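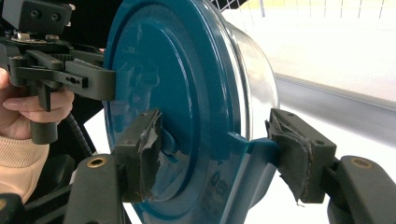

Ginette Bodin
Kitchen columnist and serial leftovers hoarder

I sort my food tubs on a Saturday, usually with the radio on, and it takes me 30 minutes if I don't stop for tea (I always stop for tea). Start by pairing every tub with its lid. Clip-on ones like my teal lids need a proper look round the ridge, where old sauce loves to hide — a soft toothbrush gets it out.

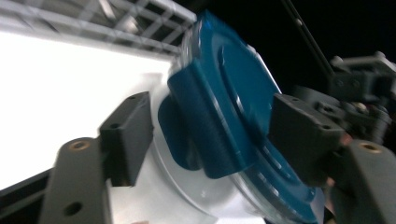

Check the flaps

Open and close each one a couple of times. If it feels stiff, give it a wash in warm soapy water and try again. Don't force it!

Next, find a wire basket for the lids. I stand mine on edge, biggest at the back,
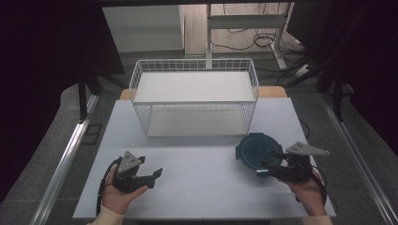
and keep the tubs stacked beside it, so I can grab a pair without emptying the whole cupboard.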